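Why I Still Turn Up For Online Book Events

Tuesday, November 17, 2020

14 comments | Share this

I have now sat through more online author events than I ever went to in the flesh, and I want to stick up for them a bit before everyone decides they were a sad little stopgap we put up with for a year.

I know the complaints. I've made most of them. The sound goes funny, the author's reading lamp turns them orange, somebody's kettle comes on during the sad bit. The interviewer says "can you hear me?" and the author nods for ages without saying anything and then we all realise the author is the one on mute. Fine. But I've been to events in real bookshops where I stood behind a pillar for an hour with my coat on, next to the cookery shelves, hearing one word in three, and I paid eight quid for a glass of warm white wine and the privilege. We've got very misty-eyed about the pillar.

What set me off was an event in September for a local history of Oltlow, the town where I grew up. It's a big fat book, 628 pages with the index (I always check the index, I can't help it), and it's about the streets behind the old valve works and the families who came to live there from all over the place and mostly never got a mention in anything. My gran's street is in it! Two whole pages on the bakery at the end of it, and a paragraph about the bus strike that she used to tell us about at Christmas and that I'd half decided she'd made up.
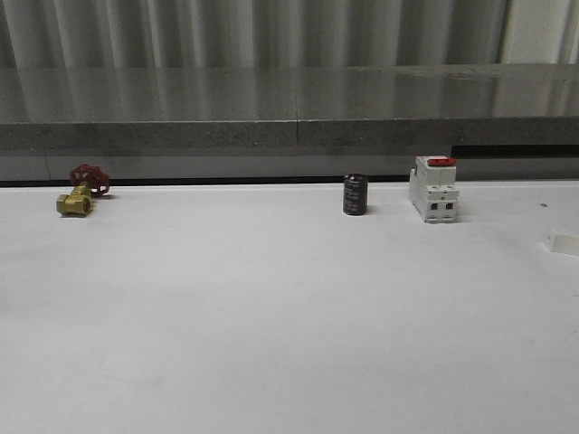 Brass gate valve with a red handwheel.

Now, Oltlow library has a room upstairs that holds, if you squeeze, and if the folding chairs are all working, which they never are, maybe fifty people. That's where this book would have been launched in any other year. Fifty people, a trestle table, a plate of shortbread. I live four hours away by train and I would not have gone. I'd have meant to. I'd have put it in the diary and then it would have rained.

Instead the library did it on a screen and around 500 of us turned up. And the chat! I usually hide the chat, because it's normally people saying good evening from wherever they are, one after another, for the whole first half. But this time good evening from wherever was the interesting part. People had moved away from those streets decades ago and there they all were. One woman typed that she was watching from New Zealand at breakfast time and that her dad had worked nights at the foundry. Somebody else replied that theirs had too. Then they worked out which shift, and I completely lost track of what the author was saying for ten minutes because I was reading two strangers working out that their fathers must have shared a bench.

You don't get that from behind the pillar.

I do think there's a right way and a wrong way of doing it, though, and a lot of places are still doing it the wrong way. The worst ones try to copy the stage. They have the ten-minute welcome, the thanks to the sponsors, the long introduction that reads out the back cover to people who've got the back cover on their knee. In a room you forgive all that, you're settling in, you're looking at other people's shoes. At home it's deadly. I've gone off to put a wash on during an introduction and come back and it was still going.

The good ones are nearly all conversations. Two people who know each other a bit, or who've at least read each other properly, just talking. The Oltlow one was like that. The other half of the chat was a retired teacher from the same estate, and she kept interrupting! She'd say no, hang on, that wasn't the corner shop, the corner shop was on the other corner, and the author would write it down. It's a strange thing to watch a book being corrected by its own neighbours, but I loved it, and I think it's what a book like that is for. Nobody's going to read a local history the way they read a thriller. You read it with a pencil, looking for your own people, cross when they've been left out.

Which brings me to my actual grumble, and it's with the publishers. Books like this one are the ones that do well out of these evenings, and they're the ones getting the least help. If you're a big name with a big novel you'll get the slick platform and the signed bookplate and the ticket that includes a hardback. If you're a small press like Allgate, who've been bringing out Northern town histories for as long as I've been buying them, you get whatever the library's got, and the link to buy the book goes up in the last thirty seconds when half the audience have gone to make their tea. I had to hunt for it. I'm stubborn, and I wanted the bakery pages, but I bet plenty of people weren't and didn't. 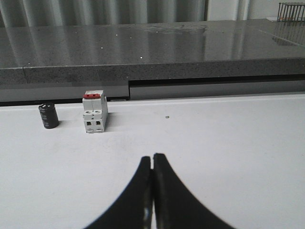

So put the link up at the start. Leave it up! We don't mind. No one who has given up an evening to hear about a book is going to be offended by being told where to get it. And while I'm handing out advice, send the recording to everyone who signed up, and don't take it down after a week. My mum can't manage the live ones (she says it makes her feel she ought to have done her hair) but she's watched the Oltlow recording at least three times, stopping it to phone me whenever a name comes up. I've had more conversations with her about her own childhood since September than I'd had in the whole of my life up to then, and I don't think that would have come from me posting her the book on its own.

I'll admit what's missing. I miss the queue. I miss the bit where you get to the front with your book open at the title page and say something stupid to a person whose work you love. I miss buying another book on the way out, one I'd never heard of, because it was on the table next to the till. My favourite book of last year came off a table like that, at Bretov, the little secondhand place by the station that used to do readings in its basement. No link has ever done that to me. Links only take you to the thing you were already looking for.

And I worry about the shops, obviously I do. An evening that costs nothing to go to earns nothing for the people putting it on, and a library can just about wear that where a bookshop can't. I'd happily pay. I'd pay the eight quid, without the wine. I think most of the people in that chat would have paid something too, if there'd been a button, and I'd much rather be asked than find out next spring that somewhere has shut.

But when the rooms open up again, and I'll be first up the stairs to the folding chairs when they do, I hope somebody at the back puts a laptop on a pile of atlases and leaves it running. It doesn't have to look good. The people who left are as much a part of a town's story as the ones who stayed, and a fair few of them can't get back for a Thursday evening. Neither can anyone who doesn't drive, or has a baby, or a bad hip, or a shift that starts at ten.

The next one I've signed up for is a reading from the Akinola prize shortlist, six writers in ninety minutes, which sounds like far too many to me. I've got one of the books already and I'm forty pages in. I'll have the chat open this time.

2256 shares | 14 comments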